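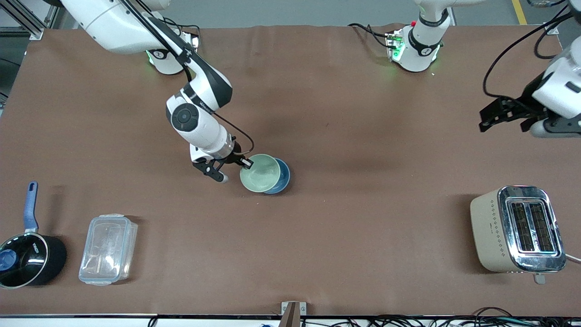
How to run the two-arm table demo at a Puststead open day

Set up before the doors open at 9. The kitchen table demo needs one person at the controls and one person talking to visitors. Vasylyna Hladun wrote the first version of these steps for the September open day, and Yurii Hordiienko added the notes on bowls.

1. Cover the tabletop with the brown covering and pull it tight. Creases make the bowls rock.

2. Switch on both arms and wait for the green lights at the bases. Check that the cables can move freely as each arm reaches to the middle.

3. Put the two bowls near the center, and the toaster, the saucepan with its lid on, and the clear food container toward the front. Do not plug in the toaster.

4. Start with the bowls. The gripper should close on the rim of the green one, and the blue one stays behind it. Run at slow speed the first time so people can watch the fingers.

5. If the gripper slips, press pause, open the fingers and put the bowl back by hand. Then start again from step 4. Visitors don't mind a second try — many of them ask more questions after one.

6. Keep guests behind the yellow stripe while the arms are on. Small children see better from the side.

A full run takes 5 minutes. Leave time for questions before the next group comes in. The most common one is whether the arms can wash dishes. Tell them this demo only covers moving things on the table.

At the end of the day, park both arms, turn off the power and sign the sheet by the door. Spare gripper fingers are in the Vrabec drawer.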